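공용 작업실 월간 안전 점검표 및 점검 의견
점검일 11/24/24 / 대상: Osberg 공용 작업실 2층 전체
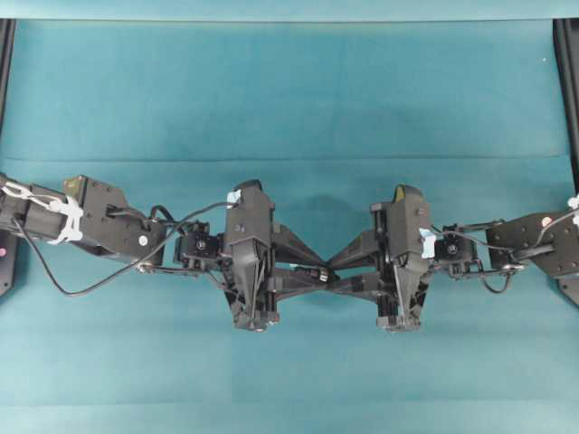
2층 작업대. 청록색 천을 덮은 상태.

작성 방법
항목마다 양호, 보완, 불량, 해당 없음 중 하나로 적는다. 보완과 불량은 의견란을 비워 두지 않는다. 지난번 점검에서 보완으로 적힌 항목은 조치 여부를 먼저 확인하고 판정한다. 점검표는 사무실 철에 보관하고 사본 한 부를 2층 게시판에 붙인다.

1. 출입구와 통로

1-1 주 출입문이 안에서 열쇠 없이 열리는가
판정: 양호
의견: 손잡이를 돌려 바로 열림. 문닫힘 장치가 조금 빠르게 닫히는 편이나 손이 끼일 정도는 아님.

1-2 통로 폭이 확보되어 있는가
판정: 보완
의견: 재단대 뒤쪽 통로에 원단 롤이 세워져 있었음. 점검 중에 창고로 옮겼으나 같은 자리에 다시 쌓이는 일이 잦음. 바닥에 노란 테이프로 구역을 표시할 것.

1-3 계단 난간과 미끄럼 방지 띠
판정: 보완
의견: 난간은 흔들림 없음. 위에서 네 번째 단의 미끄럼 방지 띠가 한쪽 끝에서 들떴음. 접착제로 눌러 두었으나 오래가지 않을 듯하여 새 띠 신청함.

1-4 비상구 유도등
판정: 양호
의견: 점검 스위치를 눌러 두 곳 모두 점등 확인. 북쪽 유도등 덮개에 먼지가 많아 닦음.

2. 소화 설비

2-1 소화기 위치와 수량
판정: 양호
의견: 2층 배치 수량 4대, 대장과 일치. 모두 지정된 자리에 있음.

2-2 소화기 압력과 안전핀
판정: 보완
의견: 압력 지침은 전부 녹색 범위. 다림질 구역 소화기의 봉인줄이 없음. 안전핀은 꽂혀 있고 사용한 흔적은 없으나 봉인줄을 새로 달아야 함.

2-3 소화전 앞 적치물
판정: 양호
의견: 지난번에 있던 접이식 의자는 치워졌음.

2-4 연기 감지기
판정: 양호
의견: 표시등 정상. 재단 구역 감지기 주변에 실먼지가 붙어 있어 청소함. 실먼지가 많은 구역이므로 다음 점검 때도 같은 곳을 볼 것.

3. 전기

3-1 분전반 주변과 표기
판정: 보완
의견: 앞 공간은 비어 있음. 차단기 이름표 가운데 두 개의 글씨가 바래서 읽기 어려움. 특히 다림질 구역과 조명이 헷갈리기 쉬움. 다시 인쇄해 붙일 것.

3-2 누전 차단기 시험
판정: 양호
의견: 시험 버튼을 눌러 차단 확인 후 복귀. 시험 전에 사용자들에게 미리 알렸음.

3-3 연장선과 멀티탭
판정: 불량
의견: 창가 재봉틀 자리에서 멀티탭에 멀티탭을 이어 쓰고 있었음. 즉시 분리함. 그 자리는 벽 콘센트가 멀어서 반복되는 문제임. 재봉틀 한 대를 안쪽 벽으로 옮기는 방법과 콘센트를 증설하는 방법을 비교해 견적을 받기로 함. 결정 전까지 그 자리에서는 한 대만 사용한다.

3-4 전선 피복 상태
판정: 보완
의견: 스탠드 조명 하나의 전선이 꺾이는 부분에서 피복이 갈라짐. 사용 중지 꼬리표를 달고 수리 선반에 둠. 나머지는 이상 없음.

3-5 퇴실 시 전원 차단
판정: 양호
의견: 퇴실 기록지에 빠진 칸 없음. 다만 서명을 하루치씩 몰아서 한 것으로 보이는 줄이 있음. 나갈 때 바로 적도록 안내문을 다시 붙임.

4. 작업대와 바닥

4-1 작업대 다리와 수평
판정: 양호
의견: 흔들어 보고 수평계로 확인. 재단대 한쪽 다리의 조절 발을 반 바퀴 조임.

4-2 덮개 천 상태
판정: 양호
의견: 청록색 천에 가로로 옅은 주름이 한 줄 있으나 걸려 넘어지거나 물건이 미끄러질 문제는 아님. 다른 작업대 덮개도 늘어뜨린 자락이 바닥에 닿지 않도록 유지할 것.

4-3 작업대 모서리
판정: 보완
의견: 통로 쪽 재단대 모서리 보호대가 떨어져 없어졌음. 옷이 걸릴 수 있음. Skakutell에서 같은 규격 보호대를 주문함.

4-4 바닥 상태
판정: 양호
의견: 물기와 기름기 없음. 핀 수거용 자석 막대를 쓴 뒤에도 재봉 구역에서 시침핀이 나왔음. 맨발이나 얇은 실내화로 다니지 말라는 표지는 그대로 둠.

4-5 조명 밝기
판정: 보완
의견: 재단 구역 안쪽 형광등 하나가 깜박임. 교체 전까지 그 자리에서 회전 칼을 사용하지 않는다. 조도계는 수리를 맡긴 상태라 이번 점검에서는 측정값을 적지 못함.

5. 공구와 날붙이

5-1 재단 가위와 회전 칼 보관
판정: 보완
의견: 가위는 모두 걸이에 있음. 회전 칼 하나가 날이 나온 채 서랍에 들어 있었음. 덮개 잠금이 헐거워 저절로 열리는 제품이라 폐기하고 대장에서 뺐음.

5-2 폐날 수거함
판정: 양호
의견: 절반 정도 참. 가득 차기 전에 교체할 것. 부러진 재봉 바늘도 일반 쓰레기통이 아닌 이 수거함에 넣는다.

5-3 재봉틀 손가락 보호대
판정: 양호
의견: 모든 기계에 부착되어 있음. Hutchins 공업용 재봉틀은 보호대 나사가 약간 풀려 있어 조임. 바늘 교체 전 전원을 끄라는 안내 스티커도 붙어 있음.

5-4 다리미와 보일러
판정: 보완
의견: 증기 호스에 누출 없음. 받침대 실리콘 판이 한쪽으로 말려 올라와 다리미가 기울어짐. 새 판이 올 때까지 옆자리 받침대를 사용한다. 보일러 물 보충은 식힌 뒤에만 한다.

6. 화학물질과 환기

6-1 접착제와 얼룩 제거제 보관
판정: 보완
의견: 금속 보관함에 들어 있고 잠금 정상. 작은 병에 덜어 쓴 얼룩 제거제에 이름표가 없었음. 내용물을 확신할 수 없어 폐기용 통에 따로 모음. 덜어 쓰는 용기에는 이름과 덜어 낸 날짜를 반드시 적는다.

6-2 물질안전보건자료 비치
판정: 보완
의견: 스프레이 풀 자료가 예전 판임. 공급처에 새 자료를 요청함.

6-3 환풍기
판정: 양호
의견: 작동 정상. 소음이 있어 꺼 놓는 사용자가 있다고 함. 스프레이 풀을 쓰는 동안에는 끄지 않는다.

7. 선반과 적재

7-1 선반 고정
판정: 양호
의견: 벽 고정 나사 확인. Wultix 선반의 표시 하중은 단당 62킬로그램이고 현재 적재량에 무리가 없어 보임.

7-2 무거운 물건의 위치
판정: 보완
의견: 단추 상자가 맨 위 단에 있었음. 작은 상자지만 꽤 무거움. 허리 높이로 내림. 1000개들이 지퍼 상자도 같은 단으로 옮기고 위 단에는 솜과 안감만 둔다.

7-3 사다리
판정: 양호
의견: 벌림 잠금 정상, 발판 고무 마모 적음. 쓰고 나면 통로에 세워 두지 말고 창고 안 고리에 건다.

8. 응급 대비

8-1 구급상자
판정: 보완
의견: 밴드와 소독 솜은 충분함. 화상용 거즈가 없고 일회용 장갑은 한 켤레만 남음. 구입 목록에 올림. 상자에서 꺼내 쓴 것은 뚜껑 안쪽 종이에 적어야 보충이 되는데 이번에도 비어 있었음.

8-2 비상 연락망 게시
판정: 양호
의견: 전화기 옆과 출입문 안쪽에 게시. 번호 확인 완료.

8-3 대피 안내도
판정: 보완
의견: 재단대를 옮기기 전 배치로 그려져 있음. 대피 방향은 맞지만 통로 모양이 다름. 새 배치로 고쳐 게시할 것.

조치 목록
창가 자리 콘센트 증설 견적: 시설 담당, 우선 처리
재단 구역 형광등 교체: 시설 담당, 우선 처리
통로 바닥 구역 표시: 작업실 담당
계단 미끄럼 방지 띠 교체: 시설 담당
소화기 봉인줄: 시설 담당
차단기 이름표와 대피 안내도 재인쇄: 사무실
화상용 거즈, 일회용 장갑, 다리미 받침 실리콘 판 구입: 사무실
스탠드 조명 전선 수리: 수리 접수 완료
모서리 보호대 부착: 물품 도착 후
스프레이 풀 안전자료 교체: 공급처 회신 대기

기타 의견
원단 롤과 멀티탭은 지난번에도 지적된 사항이다. 이용자 교육 때 말로만 안내했더니 새로 등록한 사람에게 전달되지 않았다. 등록 서류에 한 장짜리 안내문을 끼우기로 했다. 1월 점검에서 두 항목을 먼저 확인한다.
겨울에는 개인 난로를 가져오는 경우가 있다. 작업실에서는 개인 난방 기구를 쓸 수 없으며, 추우면 사무실에 말해 중앙 난방 온도를 조정한다.
점검표에 없는 위험을 발견하면 게시판 옆 메모함에 위치와 내용을 적어 넣는다. 급한 사항은 사무실로 바로 연락한다.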